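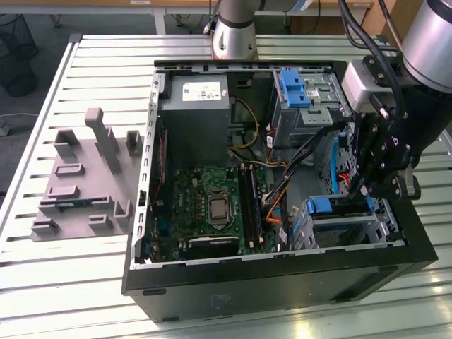
Kleiner Thread, weil mich gerade wieder drei Leute gefragt haben, wann die Maschinen uns endlich die lästige Arbeit abnehmen. Ich schraub ja beruflich alte Rechner auseinander und hab dazu Meinungen. 🧵

1/ Alle reden über Wäsche falten und Spülmaschine ausräumen. Ich hätte gern was viel Langweiligeres: Büro-PC auf, Speicher raus, Laufwerke raus, Kabel ab, nächster. Bei uns in der Aufbereitung bei Skokstead standen im Oktober 628 Stück auf Paletten. Sechshundertachtundzwanzig!! Ich hab von denen geträumt.

2/ Klingt nach dem perfekten Job für einen Roboterarm, oder? Immer dasselbe Blechgehäuse, innen Platine, Netzteil, Laufwerkskäfig. Dachte ich auch. Dann guck mal rein in so einen Tower und zähl die Kabel, die quer über allem hängen, wo du hinwillst.

3/ Kabel sind der Endgegner. Ein RAM-Riegel ist starr, der steht da, wo er steht. Aber so ein SATA-Kabel oder die gelben Strippen vom Netzteil liegen in jedem Gehäuse anders, und wenn du dran ziehst, bewegt sich gleich noch was mit. Ich schieb die mit dem Handrücken weg und merk das nicht mal.

4/ Und dann die Clips! Blaue Plastikverriegelung am Laufwerkskäfig, für mich ein Daumendruck (klack, fertig). Da steckt aber total viel Gefühl drin: wie fest, in welche Richtung, wann gibt er nach. Nach 15 Jahren ist das Plastik auch gern mal spröde. Meine Quote an abgebrochenen Nasen verrate ich hier nicht.

5/ Kollegin Jovita Barajas sieht das alles viel optimistischer. Ihr Argument: Die Maschine muss gar nicht alles können. Wenn sie nur die Speicherriegel rausholt und ordentlich ablegt, spart uns das pro Palette schon Stunden. Find ich fair. Langsam darf sie dabei auch sein, nachts um zwei drängelt ja keiner.

6/ Was man dabei gern vergisst: die Ablage. Ein Riegel landet bei mir irgendwo links auf dem Tisch, Hauptsache nicht unterm Gehäuse. Eine Maschine will feste Plätze, Halter, Anschläge, am besten millimetergenau. Heißt also: Bevor der Arm mir hilft, bau ich erst mal dem Arm seine Werkbank um 😅

7/ Zum Haushalt, weil Heino Stankevičius das bestimmt gleich wieder fragt: Nein, ich glaube nicht, dass mir in zwei Jahren jemand die Socken sortiert. Saugen geht, Rasen geht. Alles mit Schubladen, Tüten und weichem Zeug seh ich noch lange nicht.

8/ In der Werkstatt bin ich inzwischen weniger skeptisch als noch im Frühjahr. Ausbauen: ja, bei bekannten Modellen. Wieder einbauen, Riegel gerade in den Slot und bis zum Einrasten drücken: da will ich erst mal mehr als 305 Stück am Stück ohne Murks sehen. Dann geb ich einen aus.

9/ Wer von euch auch Rechner zerlegt: Welchen Handgriff würdet ihr als Erstes abgeben? Bei mir ganz klar Netzteilstecker vom Board ziehen. Meine Fingernägel wären dankbar.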